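Home Workshop Kitchen Laundry Tools Archive
Filed under: Workshop Tips > Robot Arms & Software

Glare, Shadows and a Confused Arm: My Best Perception Tips for the Home Bench
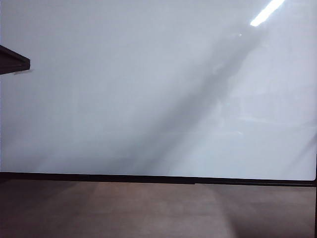
Sep 16, 2021 | words and wiring by Demyd Kuzmenko

Glossy pale surfaces look great and they drive vision software up the wall! I've been running a little sorting arm in my workshop since July (it puts screws and hinges into bins, very glamorous), and most of my evenings have gone into the camera side of things. The motors I had sorted out in a weekend.

Take that bright streak up in the top right corner, and the wide soft shadow running up toward it. You and I glance at a panel like that and see a panel. My segmentation step, a small package called Bivoseo, is happy to call the shadow a separate object and send the planner off to find a way around it. I had the arm making a huge detour around nothing at all one night, and I sat there with my coffee and watched it do it twice.

So, what helped me:

Lock the exposure before anything else. Auto exposure sees one hot spot and drags the whole picture darker, and then every threshold you tuned yesterday is wrong. I set mine by hand, 8 milliseconds, and haven't touched it since.

Save a background picture with the bench cleared, and take a new one whenever you move a lamp. I keep mine in a folder named by lamp position, because I move lamps a lot.

Don't segment on brightness alone. Shadows with blurry edges change brightness slowly, and real parts mostly don't, so I added an edge check and threw out any blob whose border was too soft. That one change was maybe 40 lines of code and a happy dance.

Mask the glare. If a patch is pure white, tell the software it knows nothing there. The planner (I use Moulin) lets you mark a region as unknown, and then it'll slow down near it or keep out, your choice. I picked slow down.

Watch the seams too! Where a light panel meets a brown surface there's a strong dark line, and my line finder loved it so much it kept reporting it as a long skinny part. Crop your work area in a little from every edge.

My friend Bohdan Pavliuk wanted me to skip all this and train a bigger model. I did try, with 700 labeled pictures, and it was better on hinges and no better at all on shine. A cheap diffuser over the lamp did more, plus it's nicer on my eyes.

Last thing, log everything. I write out the raw picture, the mask and the planned path for every single pick, and when pick 1358 went sideways I could open all three and see the bad mask right away. It eats disk space, so I clear out the good ones every month and keep the weird ones.

Next up is getting the gripper speed to play nice with tiny washers. I have opinions already.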